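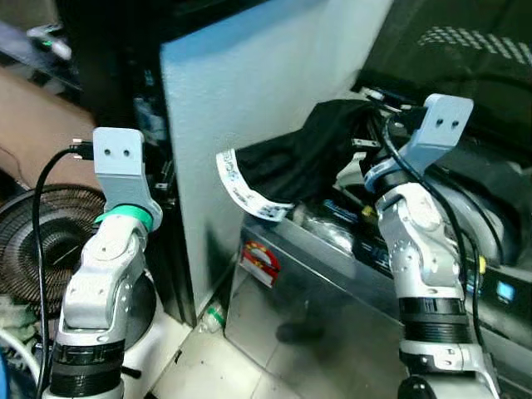
Haiyan Kang acha que a gente devia jogar fora metade das demonstrações antes de treinar qualquer coisa, e foi com essa frase que começou a minha visita à Vestdale. Eu mal tinha largado a mochila. Metade? Metade, e sem dó, porque exemplo ruim ensina tanto quanto exemplo bom, só que ensina errado. Anotei na capa do caderno, que era o que tinha na mão.

Bom, relato rápido, escrevo no ônibus de volta, desculpem os erros. Visita de 12 de abril de 2026, grupo pequeno, duas horas no papel, quase três na prática. Café bom. Estacionamento péssimo, quem for de carro que deixe na rua de trás.

O que fazem lá: juntar exemplos para um sistema que aprende a mexer em coisas com dois braços. O projeto chama Rustar. Um braço tem anel verde no punho, o outro azul claro, e logo todo mundo estava falando só "o verde" e "o azul". O verde atrasou, o azul passou do ponto. Peguei a mania em dez minutos.

Na estação que vimos tem uma placa alta de espuma separando o lado de um braço do lado do outro. Do lado do azul, um aparelho de inox com um pano preto amassado por cima, etiqueta branca pendurada. Perguntei se o inox não atrapalha, com aquele reflexo todo do piso. Atrapalha, e querem que atrapalhe — se o sistema só vê superfície fosca no treino, se perde na primeira cozinha de verdade. Fez sentido. Tecido preto também é chato, me explicaram, a dobra some na sombra e a pessoa que opera enxerga menos do que pensa.

Operação é manual, alguém guia os dois braços e tudo fica gravado: imagem, posição das juntas, tempo. Uma tentativa dessas eles chamam de episódio. Meta do turno: 83 episódios aproveitáveis. Não 83 gravados, aproveitáveis, e a diferença dói. Na semana anterior fecharam 376 no total, depois da limpeza. Perguntei quantos tinham entrado na limpeza e recebi um sorriso.

Rostyslav Yurchenko fez a parte da revisão com a gente. Tela dividida, episódio em velocidade dupla, uma tecla para aceitar, outra para rejeitar, outra para "discutir". A pilha do "discutir" cresce. Motivos comuns: hesitação longa no começo, mão que corrige três vezes a mesma aproximação, cabo que puxa o braço sem ninguém notar. Episódio com correção no meio ele costuma guardar, desde que a correção dê certo. Haiyan rejeitaria. Os dois discordaram na nossa frente, com educação, por uns bons minutos, e foi a melhor parte da visita.

Argumento dele: robô vai errar, precisa ter visto alguém sair do erro. Argumento dela: então grava a recuperação separado, de propósito, com rótulo próprio, e não deixa misturada com o resto. Eu sai de lá do lado dela, mas no ônibus já estou mudando de ideia.

Coisas soltas do caderno:

Turno de operador, 30 minutos, depois troca. Passou disso o movimento fica preguiçoso e aparece no dado.

A placa de espuma muda de lugar entre sessões. Marcam a posição num formulário, e o formulário é em papel (!!).

Cada operador tem um jeito. Tem uma que chega sempre por cima, outro que chega de lado. Misturam de propósito na escala da semana.

A ferramenta de rotular se chama Bustier. Ninguém soube dizer por quê. Trava quando o episódio é longo, eu vi travar.

Instrução escrita vai junto de cada episódio, frase curta, em linguagem de gente. Já tiveram problema com duas pessoas descrevendo a mesma tarefa com verbos diferentes, "puxar" e "tirar", e ficaram dias decidindo se unificavam. Não unificaram.

Pessoal da Oyelaran também estava no grupo e perguntou muito de licença e de compartilhar dados. Resposta curta: por enquanto não, conversar de novo em agosto. Deu pra ver que esperavam outra coisa.

O que faltou: ver o modelo treinado rodando. Disseram que não cabia no horário. Queria muito ter visto, mesmo falhando. Também queria ter sentado no controle, dois colegas pediram e a resposta foi não, seguro, tudo bem.

Vale ir? Vale, para quem trabalha com dado principalmente. Quem for esperando espetáculo vai se entediar, é muita repetição e muita planilha — eu gosto disso. Levem casaco, o ar condicionado da sala de revisão é um absurdo. E levem as perguntas prontas, o tempo voa e a minha lista voltou pela metade. Vou mandar o resto por email para o Rostyslav amanhã, se ele responder colo aqui embaixo.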